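Semester project thread, part 4. Course is Intro to Manipulation at Skolska. Team of three: me, Seon-mi Yang, and a third member who handles the report and prefers to stay off social media.

Task, for anyone joining now: teach an arm to handle cardboard packaging by demonstration. We record the motions by hand, train a policy on them, then run it on boxes the policy has not seen. Grading is on the unseen boxes only.

Dataset as of this morning: 273 recorded episodes. After filtering, 182 are usable. The rest were dropped for late starts, missing frames, or an operator who changed their mind halfway through. I was the operator in most of those.

The filtering rule is simple. If the gripper stops for more than two seconds with no contact, the episode goes. The policy learns pauses very well. Our first version learned almost nothing else.

Second rule, added in April: no corrections after a failed grasp unless the whole correction is clean. Seon-mi argued for keeping messy recoveries so the policy could see how to get out of trouble. We trained both ways. Clean recoveries only did better on our test boxes. Small sample, so I would not generalize from it.

Desk and wrist level, same session:
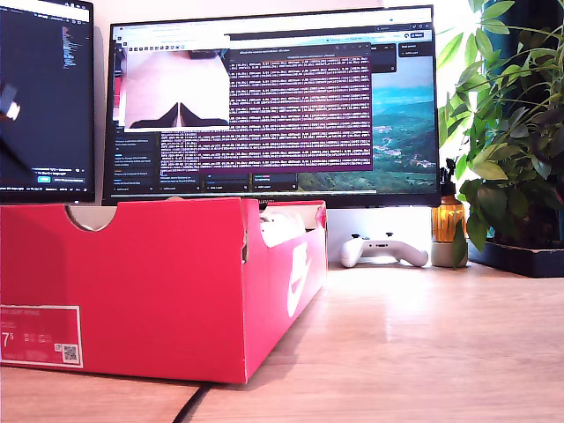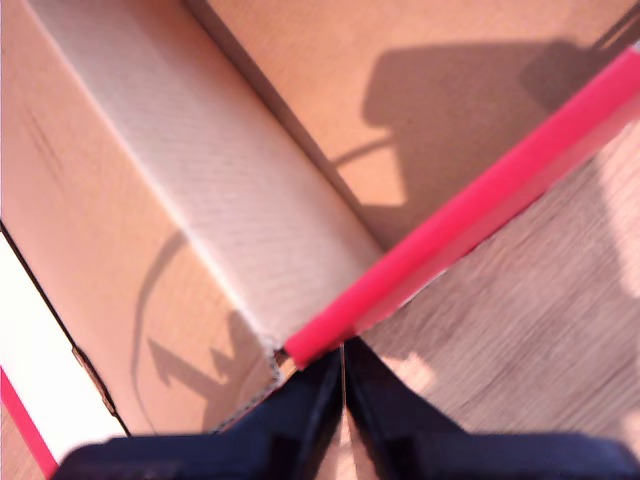

Lighting is the largest open problem. Strong sun gives hard shadows, and the arm's own shadow moves with the arm. A policy trained only on afternoon episodes reads a shadow edge as a cardboard edge often enough to matter.

Options we looked at: close the curtains, add lamps, or record under more conditions. Closing the curtains fixes our numbers and nothing else, and the grading room at Pramholm has windows on two sides. We are recording under more conditions.

Schedule for that is 40 new episodes in each of three slots: 8 am, noon, 4 pm. Same boxes, same start poses, same operator per slot. We log the exposure setting with each episode. We did not do that for the first batch and I regret it weekly.

Exposure, while I am on the subject. Auto exposure on a wrist view is a bad default. The image brightness changes as the gripper approaches a pale surface, and the policy picks that up as a distance cue. Works fine until the surface is a different color. Lock it and live with some clipping.

Training notes. Image encoder is pretrained and frozen for the first third of the run, then unfrozen at a lower learning rate. Batch size is limited by the lab machine. Action chunks of 33 steps. Shorter chunks made the arm jitter near contact. Longer ones made it commit to a bad approach and finish it with great confidence.

Someone replied to part 3 asking why we don't use the shared Grajales dataset. We tried. Its camera mounts sit higher than ours and the gripper fingers are longer, so the views don't line up. Mixing it in at a low ratio did no harm and no measurable good. It is in the appendix.

Failure list from the last round of tests, most common first:
1. Gripper closes early, just short of the edge.
2. Good grasp, then the box slides along the table with the arm.
3. Flap is pushed inward and the policy has no idea what to do with it.
4. Logging process dies and we find out at the end.

Number 1 is mostly a calibration issue. The camera mount shifts slightly each time someone bumps it. We now run a short check against a printed target before each session and refuse to record if the error is above threshold. It has refused more often than I expected.

Number 2 is physics. Lighter boxes slide. We are allowed one passive fixture under the rules, so a strip of rubber matting is the current candidate. Seon-mi is checking with the instructor whether matting counts as a fixture or as furniture.

Number 4 is my fault. There was a bare except in the writer thread. There is not one now.

For the club people at Priditdale who asked about code: the recording scripts will go up after grading, with the calibration check included. The training code is mostly the course template and I can't share that part.

Next steps are the three lighting slots, one retrain from scratch, and a fixed test set that none of us is allowed to touch before the final week. Part 5 will be results, including the bad ones.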